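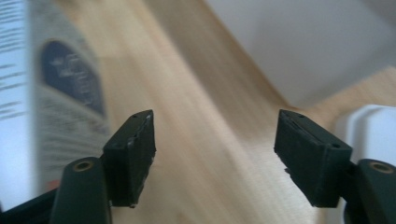 Norar Modular Shelving System

The Norar system is designed for archives, school supply rooms and small libraries that require adjustable storage without permanent fixing to the wall. It is supplied by Skasa in three depths and two heights, and all parts are interchangeable between units.

Each shelf carries up to 400 pounds when the load is evenly spread. The uprights are powder-coated steel, and shelves may be repositioned without tools. A starter unit includes 8 shelves, four uprights and leveling feet – back panels are sold separately.

Units taller than 84 inches must be anchored. Anchor kits are available on request and are not included in the list price.

Customers replacing the older Kramer range should note that Kramer shelves do not fit Norar uprights. Kramer spare parts remain available until June.

Orders of 700 shelves or more are quoted individually. Inquiries should be directed to Leonor Marinho, Institutional Sales.

Standard finish: light gray
Warranty: 3 years on all steel parts
Product information revised 11/16/20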